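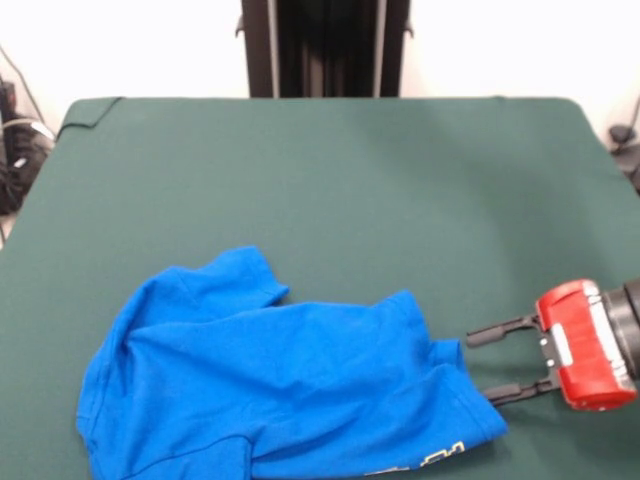 Night guard cracked after eight months, lab-made vs. over the counter?

rastamole
So I grind my teeth. Have done since college, according to two roommates and now my husband. Last fall my dentist finally talked me into a custom night guard and this week I bit clean through it on the left side, back by the molars. Eight months! I paid more than 200 for the thing after insurance, and the front desk says a remake is full price because the warranty on it was six months.

Before I hand over that money again, has anybody gone back to the boil and bite kind from the drugstore and been okay with it? I had one years ago and it was like sleeping with a hockey puck in my mouth, but it never cracked. I'm in Rastgate if that matters, and there aren't a ton of dentists here taking new patients.

pluditz_pam
Was it a hard one or the soft kind? I ask because I went through two soft ones in a year and my dentist said I was basically chewing on them all night like gum. Switched to hard acrylic and it's been four years. It has scratches and a flat spot but no cracks.

rastamole
Dual, I think? Hard on the outside and squishy on the inside. It was the one they recommended, I didn't really get a menu.

tkettle58
I'm going to be the grump. I've used the drugstore kind for 12 years, I buy a new one whenever the old one gets gross, and my teeth are fine. The custom ones are a racket if you ask me. Same plastic, ten times the money.

pluditz_pam
It is not the same plastic. And "my teeth are fine" according to who? When did you last have somebody look at your bite?

tkettle58
Twice a year, thanks. Cleanings and everything. My hygienist knows what I use and hasn't said boo about it.

Ifeanyi Anozie
I worked in a dental lab for a good while (crowns and guards mostly, not a dentist, so take this for what it is). You're both a little bit right. The drugstore ones do protect the enamel. Where people get into trouble is fit. If it's thicker on one side, or it only covers the back teeth, the front ones can drift over time or your jaw gets sore. Some people never have a problem. Some do in a few months.

On the crack, I'd ask the office to look at where it broke. The dual laminate kind can split if it was trimmed too thin over the molars, and that's a lab thing. We used to redo those at no charge when the dentist called and asked nicely, warranty or no warranty. Bring the pieces in with you. And please don't glue it, I've seen superglue on those and you don't want that in your mouth for eight hours.

rastamole
Oh that's really helpful, thank you!! I still have both pieces, they're in the case. (I may have been looking at the superglue, so good timing.)

marnie_c
Jumping in because I had the reverse problem. Used a boil and bite for a couple of years and woke up one day in March with my front teeth not touching when I closed my mouth. Scared the heck out of me. Ended up with an orthodontist and I'm in aligners now, tray 9 of 24, to get it closed back up. Could have been coming anyway, he wasn't willing to blame the guard for all of it. But I wouldn't go back to one.

tkettle58
Sorry to hear it, marnie, that stinks. Still, he said himself he couldn't pin it on the guard.

marnie_c
He said not all of it. Different thing.

Sipho Fourie
Has anyone used one of the mail order places? They send you the putty, you bite into it, mail it back and a lab makes the guard. I got mine from Clastel for a good bit less than my dentist wanted. The first impression was a mess and they had me redo it, and after that the fit was snug, almost too snug for the first week. I had my dentist check it at my next visit and she filed down one spot. She didn't seem offended.

pluditz_pam
I'd be okay with that if a dentist checks it after. It's the people who skip that part I worry about.

rastamole
Mine said they could check one I bring in but they charge an office visit. I'll price it out both ways. Does the putty taste awful?

Sipho Fourie
Like a mint eraser. You'll live.

rastamole
Update, 2019-07-19: took the pieces in this morning. Dentist agreed it was thin right at the break and is sending it to the lab to see what they'll do. No promises, but she said if they won't cover it she'd knock the price down to 58 for a hard acrylic one. Should hear back in a week or so. Wearing an old drugstore puck until then and my husband says I whistle.

Ifeanyi Anozie
Good. When the new one comes, rinse it cool, not hot. Hot water warps them.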